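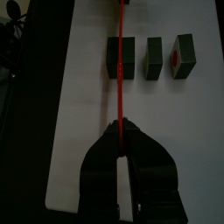 4. Comparing two sets of fingers

Now for the fun part! By this stage the arm is bolted down, the wrist camera is giving you a steady picture and you have both finger sets from the Wimen kit on the bench. This section takes you through a fair side-by-side trial of the broad fingers and the Sasaki slim fingers, using a thin rod as the test piece. Thin rods are brilliant for this – they show up a sloppy grip straight away.

Before you start

Fit the broad fingers first and run the Brilis controller through its homing routine (section 3). Put a few blocks on the table behind the test area, so you have something fixed to judge the rod against in the camera view.

CAUTION: Keep your hands clear of the fingers whenever the green lamp on the controller is lit.

Steps

1. Open the Grip page and set the closing force to 9.

2. Open the fingers fully, then hold the rod upright between the tips with the long tweezers.

3. Press Close. The tips should meet the rod at the same moment. If one side gets there first, go back to "Centring the fingers" on page 113.

4. Check the camera view. The rod should run straight up from the tips, with no lean to either side.

5. Press Lift, wait for the arm to stop, then press Hold. The timer runs for 2000 milliseconds.

6. Look at the rod again. Write down any tilt or slip on your results sheet.

7. Repeat steps 2 to 6 until the sheet is full, then swap to the slim fingers and do the whole lot again.

Note: Home the controller after every finger swap. It won't remind you.

Note: Shiny rods can throw bright patches into the camera view. Turn the bench lamp away before you touch the exposure setting.

What to look for

Broad fingers are lovely and stiff, but they hide more of the table from the wrist camera. Slim ones give you a much better view and may flex a little at higher forces – try them at a few settings, it's well worth the extra time.

If the controller shows error 123, the fingers have closed without finding the rod. Press Reset and start again from step 2.

Save your settings under a new name in the Wosta folder before moving on to section 5.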